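Workshop notebook -- scene checking, plaza set, first month with the automatic pass
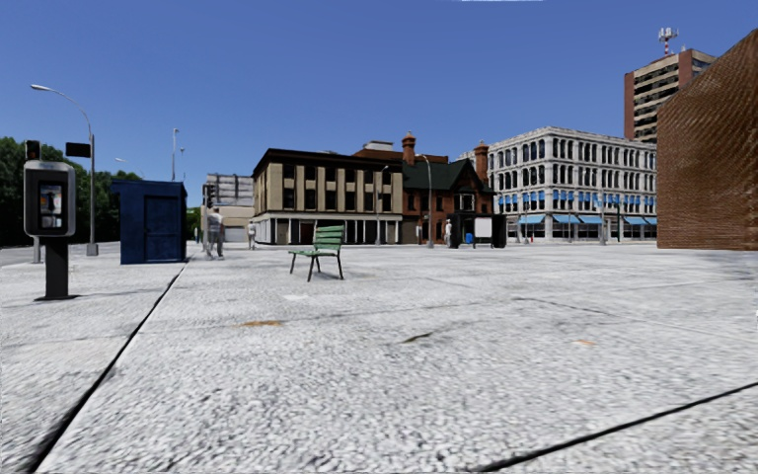

Tampere, October

Plaza scene reopened after lunch. Notes on where we are with the automatic checker, for me and for whoever picks up the plaza set next.

Background for anyone joining late. Until the end of summer every street scene for the Draven sweeper was walked by hand before release. Marjatta Niskanen did most of it and I did the rest. Load the scene, steer the viewpoint along the kerbs and across the open ground, stop at each object, write down faults on the sheet. The rule was 15 minutes per scene and the plaza set never kept to it. Nulico now does the pass overnight. It loads each scene, places the viewpoint on a grid at sweeper height and at standing height, saves a view from each point and runs the tests: floating objects, overlapping meshes, stretched textures, missing materials, blocked routes. In the morning there is a list.

The set stands at 208 scenes. Last night's run finished before anyone was in and raised 2,958 flags. Jouko Heinonen sorted by type and most of them fell into one group, texture stretch on walls at a shallow angle. The brown brick wall on the right-hand side of the plaza is typical. Courses go wavy from the near viewpoint. It has been like that in every build and the sweeper does not care, as it takes nothing from that wall except that it is solid. Under the manual rule Marjatta would have written "wall, known" once and moved on. Nulico writes it again for each viewpoint and each scene that shares the asset.

Action: group flags by asset before they reach a person. Jouko has a script half done. The grouped list should be readable on one screen. If it is not, we are only moving the work from walking scenes to scrolling.

Other points on the plaza, from my own look today:

Paving. The two dark joints are fine and the thin grey seam is fine. The short crack-like mark near the middle was flagged as an obstacle by the route test. It is a surface mark with no height. Cleared. The orange-brown stain passed without a flag, though for a sweeper I would want stains listed, with a position, so that the cleaning test has something to score against. Asked for this as a new type, "surface mark, informational". Not a fault.

Bench. Green slatted one, turned at an angle to everything else. Nulico wanted it squared up to the buildings. No. It was turned on purpose in the spring so that the side brush route cannot be solved by driving straight lines. This was on paper only, in Marjatta's sheet, and the checker could not have known. Added to the exceptions file with her initials.

Shelter. White panel on the right part is blank. Flagged as missing material. Possibly correct. I have asked the asset people at Fekete whether a poster was ever meant to go there. Left open.

People. The one in light grey clothing, nearest of the three, looks soft at this range and the sharpness test picked it up. Marjatta says raise it. I had it down as harmless. She has walked these scenes more than I have, so raised.

The exceptions file is the real subject of this entry. It had seven lines when we switched over and everyone agreed it was complete. It is much longer now and nearly every new line comes from something Marjatta or I knew and had no reason to write down. The manual walk carried a lot that was not on the sheet: which objects were odd by choice, which faults the sweeper team would complain about and which they would not notice, which scenes were edited in a hurry. The checker needs all that stated. Writing it takes longer than the walking did, at present. I expect it to drop once the plaza set is through, but have no basis for a date and did not give one when asked.

Effect on the day. Mornings have changed most. We used to split the scenes over coffee and each go off with a batch. Now there is one list and we sit at one screen, which is slower per item -- and we disagree more. Before, I never saw her batch and she never saw mine. It appears we had been applying two different limits for gaps under kerbs all last year. Hers was tighter. We have settled on hers and the older scenes of mine will need another run.

Marjatta raised the matter of hours with Jendex management. Her scene walking was booked as test work and the exceptions file has no booking code, so on paper her test hours have fallen to almost nothing while she is as busy as before. The answer was to book it under maintenance for now. She is not content with that and I would not be either. Maintenance is reviewed at year end and test work is not. I have put in a request for a separate code and copied Jouko.

She also asked to keep a small number of manual walks. Agreed. One scene per working day, picked at random, walked before the list is opened so that the list does not steer the eye. Her first one turned up a traffic light that could be driven through from one side. Nulico had not flagged it, the collision test being run from the grid points only and none of those lying behind the pole. Grid changed. The second and third walks gave nothing new.

Newer staff have not walked scenes at all. The trainee reads the flags quickly and closes them correctly when the text is clear, but could not say from a flag alone whether a stretched wall mattered. I have put the trainee down for the daily walk alternating with Marjatta. Jouko thinks this is time badly spent. Noted, still doing it.

To do:
Group flags by asset (Jouko).
Surface mark type, request sent, chase.
Fekete reply on the shelter panel.
Rerun my old scenes with the tighter kerb limit.
Booking code.
Move Marjatta's paper sheets into the shared folder. Scan first, type up later. The margins are where most of it is, so scan the full page and do not crop.

Next overnight run is set to start at 19:00, plaza set only, new grid.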